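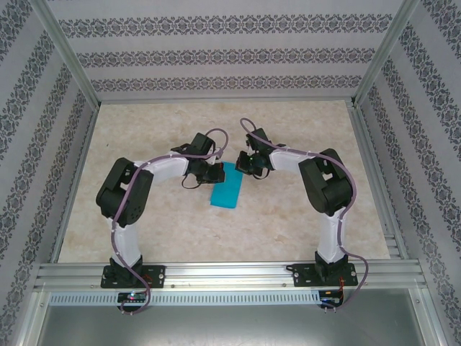
Page last updated: 30 March 2026

Lukdale Public Library will end overdue fines on all adult materials in June, extending a policy that has applied to children's books for the past four years. Hye-jin Ji, the library's director of circulation, discussed the change with the Office of Community Information.

Ms. Ji said the decision followed a long review of blocked accounts. Around 1,000 cardholders are currently unable to borrow because of unpaid charges, and many of them owe small amounts.

"We had people walking past the building for years over the cost of a sandwich," she said. "Some of them told our desk staff they assumed they were banned for life."

Under the new rules, an item will be marked overdue the day after it is due, and reminders will go out by mail or text message. After 28 days the item will be treated as lost and the borrower will be billed for a replacement. The bill is canceled when the item is returned in usable condition.

Asked whether borrowers would simply keep books longer, Ms. Ji said the experience with children's materials had been reassuring. "Return times hardly moved. What did change was the number of families who came back – that was plain to see at the Harero Street branch."

Fines on adult materials have never been a large part of the library's income, she said, and a share of what was collected went to the cost of collecting it. The branch supervisor at Harero Street, Do-yoon Jang, is preparing revised instructions for desk staff.

Charges for lost or damaged items will remain, as will the limit on renewals. Items borrowed from other library systems, including Jurach County, are still subject to the lending library's own terms. "Please read the slip on the front cover of those," Ms. Ji said. "We cannot waive another library's charges."

Existing overdue fines will be cleared without an application. Cardholders whose accounts have expired should bring proof of address to either branch.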